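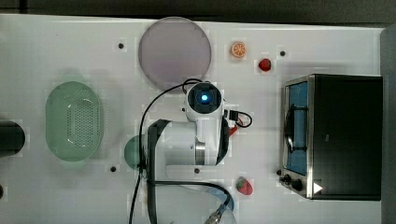 3 min read

Minutes of the February meeting, Jakelach Ward Campaign Group

Wednesday, 7pm, upstairs room at the Fashola Community Centre. Quorate, with two apologies received by email. Minutes of the previous meeting agreed with one correction (the Drusteck hustings is in the school hall, not the library).

1. Press officer handover

Our press officer steps down at the end of the month after five years, and the room gave a long and very loud round of thanks! The deputy press officer was proposed and seconded as the replacement and elected with no votes against and one abstention (the deputy's own).

A member asked whether the post should be advertised more widely first. The chair pointed to rule 5, which lets a serving deputy be put forward at any ordinary meeting. The member was happy with that but would like the rule looked at before the AGM. Agreed.

The incoming press officer set out some plans. Statements to go out the same day wherever possible, a proper answer every time the local paper rings (even when the answer is "we'll get back to you by four"), and a short briefing sheet for anyone speaking on our behalf. There was real excitement about this, and several people asked to be on the list for the first sheet.

2. By-election result in Drusteck

The agent gave the figures. We polled 645 votes out of 2996 cast, our best showing in that ward and enough for a clear second place. Morale is very high. Door-knocking went best on the streets behind the station, where the bus timetable came up again and again. Postal votes were weaker – we started on those too late and need to begin earlier next time.

It was felt that our second leaflet was much better than the first, which had too many words on it.

3. Skomodetti Road crossing

The petition has reached 800 signatures, which is wonderful news. It will be handed in at the next full council. The press officer will write to the paper beforehand and ask for a photographer. Members are asked to come along to the steps from half past five and to bring children if they can.

There was some discussion about whether to invite the other parties. Agreed that we should – residents of every stripe have signed it. One vote against.

4. Social media

The page needs a second person with the password. Two offers were made and both accepted. Replies to rude comments to be kept short and polite, or left alone.

5. Any other business

The folding table is still missing a leg. The quiz night is going ahead and needs a politics round that is not too hard.

Actions

Press officer: briefing sheet, letter to the paper.
Agent: postal vote plan for the next meeting.
Secretary: wording for rule 5, invitations to other parties.

Meeting closed at 8.50pm.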